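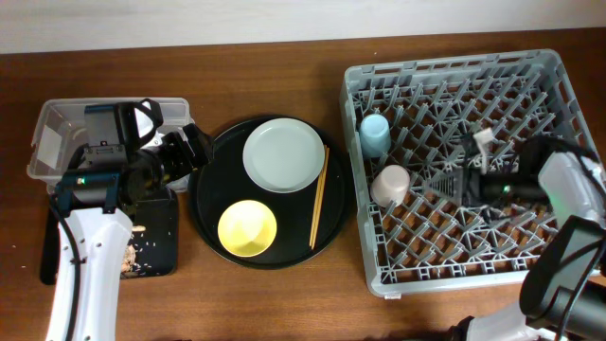 Coroner's Inquests: Your Questions

I've covered inquests and court hearings around Brurnirwood for a good while now, and I get the same handful of emails every time one makes the news. So I've put my answers in one place. I'm a reporter and no lawyer, so please ask one before you do anything that matters.

Is an inquest a trial?

No. I know it can look like one, with the witnesses and the oath and the people in suits. An inquest is there to settle who died, when, where and how. No one is found guilty at the end of it and no one goes to jail from that room. If criminal charges come, they come separately, through the prosecutors.

Can I just walk in and watch?

Usually, yes! Most hearings I go to are open to the public. At Mudgway there are 40 seats in the big room and the family gets the front rows, so get there early if it's a case people have been talking about. Phones off, no recording, and you can slip out quietly between witnesses.

Why does it take so long?

This is the one I get most, and often from families, who have every right to be fed up. The Rimer bridge inquest opened and was put off 4 times before a single witness spoke. Sometimes it's lab reports, sometimes a police inquiry has to finish first, sometimes (and this drives me up the wall) there simply isn't a room free.

Do families need a lawyer?

They don't have to have one. Glykeria Vrettos asked her own questions all through her brother's inquest and did it very well, though she told me afterward she wouldn't want to do it twice. If there's a company or a police force on the other side with its own legal team, I'd at least get some advice first.

Can I get a copy of the file?

Depends who you are. Close family can generally ask for the main documents. The rest of us have to apply in writing and say why. I once got 250 pages that way, after eight months of waiting – and a good chunk of it was blacked out.

What happened with the Henis warehouse case?

It's still open. The next hearing is set for December, and Athina Tsakiris will be covering it while I'm away. Her notes will go up on the same page as mine.

Can I send you a question?

Please do, the contact form is at the bottom of the site. I can't comment on a case where a jury is sitting, so don't be offended if I go quiet for a bit.

Last updated 20 Nov 2020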